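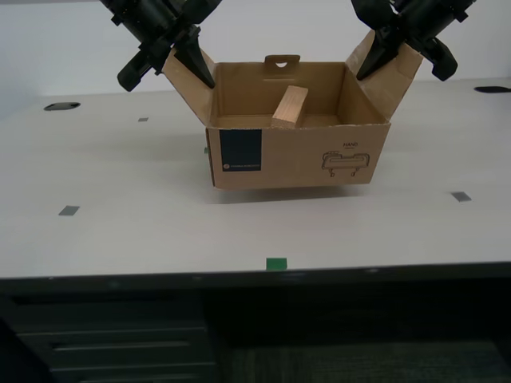 By Ok-hee Ra
15 February 2023

Dae-han Jang has been selling small wooden goods through Hadolar for long enough to have opinions about cardboard, and he knows I came to argue with them. His firm moved its single blocks out of plastic sleeves and into brown corrugated boxes in January. The new box has a tab at the back with a half-moon cutout, so a shop can put it on a hook. My question was why one block of wood needs a box at all.

"It doesn't," he said. "The shop needs it. A block without a box goes in a bin by the register and gets handled until it's gray."

I pointed out that the box is a good deal bigger than what goes in it. The block leans against the back wall with plenty of air on either side. Jang said a smaller box had been tried and the label wouldn't fit on the front. I asked whether the label could have been smaller. He said the label was "a separate conversation."

That label is navy blue, set to the left, with a little round logo and a line of type along the bottom. I couldn't read the line. Jang could, but he knew what it said.

The first order was 3899 boxes from a supplier called Fokum, and by his count 1062 have gone out. He says returns for dented corners are down. When I asked to see the numbers, he told me they covered two shops and one of those had also changed its delivery company. "So I'm not going to swear to it," he said.

He is firmer on the flaps. They have to stand open by themselves during packing, he says, and plain corrugated doesn't like to. "You fold it out, it comes back at you. If the flap drops while you're putting the block in, you scrape the wood on the edge, and the wood isn't finished, so it shows." I ran a thumb along the rim of one. The edge was raw and a bit fuzzy, and I had trouble believing it could hurt anything. He handed me a block with a scratch in it. I still don't know what made the scratch.

Would he go back to sleeves? "No. People hated the sleeves." Which people? He thought about that for a while. "Min-kyu hated them," he said. Min-kyu Geum does the packing.

The boxes cost more than the sleeves did, and Jang wouldn't say by how much. The price of the block goes up in the spring.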